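Imden Allotment and Gardens Association
Minutes of the autumn meeting
Posted 9/17/19 by the Secretary

Search minutes and notices Go

1. Last minutes
Agreed as a true record. The gate lock has been changed and the old keys no longer work.

2. Water
The bill for the summer quarter was £300, up on last year. Members asked whether the trough on the Gudavar Road side is leaking. The Chair will turn the supply off overnight and read the meter before and after. 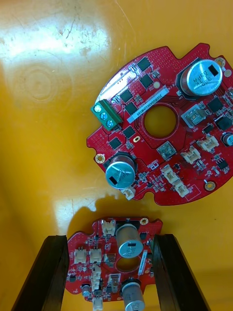

Hoses must not be left running unattended. A notice will go up by both taps.

3. Rents
The rent for a full plot stays at £70. Half plots to be charged at half that. Two members were against, as they felt a small rise now would be easier than a large one later. To be looked at again in December.
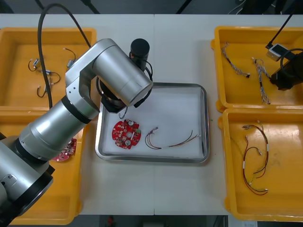 Late payers will get one reminder by post, then the plot goes to the next person on the waiting list.

4. Paths and hedges
The hedge by plot 164 is over the path again. The plot holder was present and will cut it back before the clocks change. Wood chip is still wanted for the bottom path, which floods. Flekon quoted for a lorry load but would only tip it at the main gate, so barrows will be needed.

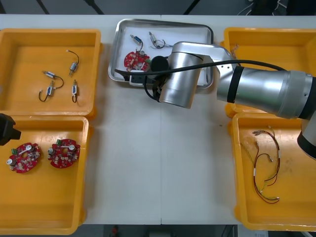 Carpet is not to be used on paths. What is there now should be lifted by the end of winter.

5. Seed order
Forms are in the hut. Broad beans and onion sets as before. The Chaiyaporn chilli did badly outdoors and will be dropped from the list. Garlic was left off the form by mistake, so please write it in at the bottom.
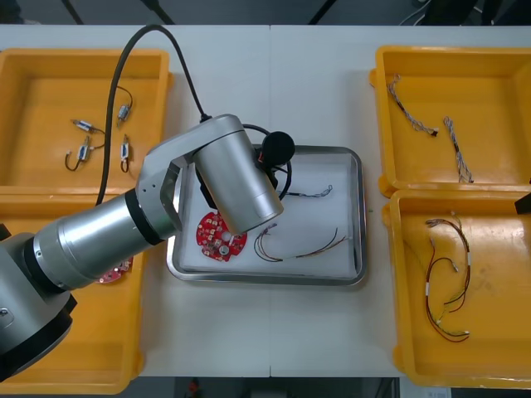 Orders without payment will not be sent off.

6. Any other business
Bonfires: none before dusk. The mower is away for repair. A member asked about keeping hens, and the Secretary will check the lease.

Next meeting in December, in the hut. Bring a chair.

Contact the Secretary | © Imden Allotment and Gardens Association | Back to top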